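Garden Talk > Patio & Outdoor Living > Umbrella base keeps wobbling, replace or fix?

mendes_beatriz
August 24, 2026
Hi everybody, long-time reader, hardly ever post. We have a Girska patio umbrella that we bought when we moved in, and I love it dearly, faded canvas and all. The trouble is the base. Every time the wind picks up in the afternoon the whole thing leans toward the neighbors like it wants to join their dinner. My husband says buy a new set. I say the canopy has plenty of life left and I would much sooner spend 43 dollars on a heavier base than start over. Has anyone here gone that way and been happy with it?

porchlight_dan
Welcome, Beatriz! I'm with you on keeping it. We had the same lean for two summers and I put up with it far longer than I should have. What I learned is that weight matters more than anything, so look at the pounds before you look at the looks. Ours was a plastic shell you fill with water, and it was fine in spring and hopeless by July. I emptied it, let it dry out on the driveway and filled it with play sand, and it has behaved a lot better.

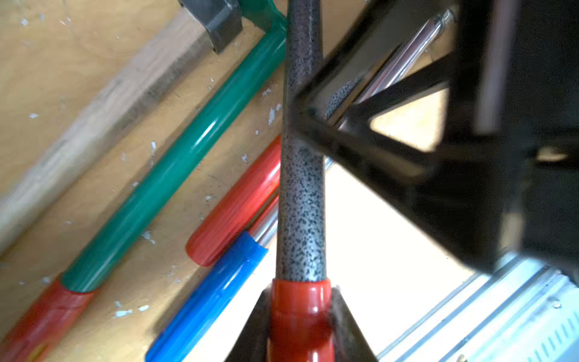
Mind you, sand takes patience. I used a kitchen funnel and a good part of an afternoon, with the ball game on the radio, and I can think of worse ways to spend a day off. Tap the sides as you go so it settles.

Sandoval_M
I have to disagree with Dan a little, with all respect to his funnel. Sand is a misery if you ever want to move the base, and most of us do want to move it when the sun shifts. I went with a Blomqvist on wheels and my back thanks me every weekend. It cost more, I won't pretend otherwise.

porchlight_dan
Fair enough, Melquiades, but wheels on a brick patio? Mine would be stuck in the first gap. I guess it depends what you're standing it on.

Sandoval_M
True, ours is smooth concrete. Beatriz, what have you got out there?

mendes_beatriz
Old pavers, and not very level ones, so maybe no wheels for me! I could borrow a funnel from my sister, who cans everything that grows. How many pounds would you go for with a nine-foot canopy?

teacup_rows
I'd want more than 50 for that size, and please close it when you go indoors, even for a short while. My mother lost hers over the fence and into a rose bed, and the roses came off worse.

mendes_beatriz
Oh, the poor roses. Sand it is, then, and I'll tell my husband the new set can wait until next year.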